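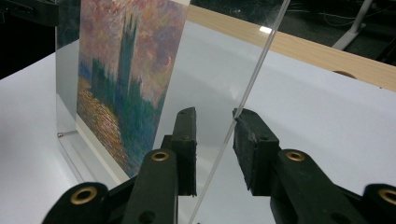 Gravomier pauses Tanier grip tool after pad fault

Gravomier has paused use of its Tanier hand-held gripper tools after a fault in the finger pads let the grip slip while acrylic display pieces were being handled. No one was hurt.

The fault showed up in July at the company's Jedine workshop. On 11 tools, the rubber pad had started to come away from the finger under side load. A pad in that state can shift as the fingers close, and a thin sheet held on its edge may turn or drop. Two acrylic panels cracked on the floor.

The Tanier tools are used to record how people pick up and place flat, breakable goods — the recordings are then used to program robot arms. Work with framed prints and acrylic stands was stopped the same Tuesday the second panel fell.

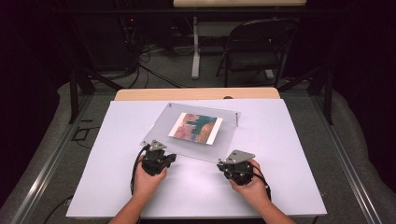
By the Gravomier press office

Gravomier traced the problem to one batch of adhesive. The batch went into 33 tools, and all of them have been called back. New pads will be held by a screw as well as glue, and each tool will be put through 600 close-and-release cycles before it goes out again.

Baumgartner, which supplies the pads, is checking its remaining stock. Recordings made with the affected tools are being reviewed and will be left out of training until that is done.

Customers with a Tanier tool should stop using it if a pad moves when pressed with a thumb. Replacement pads are free and should ship within 10 working days.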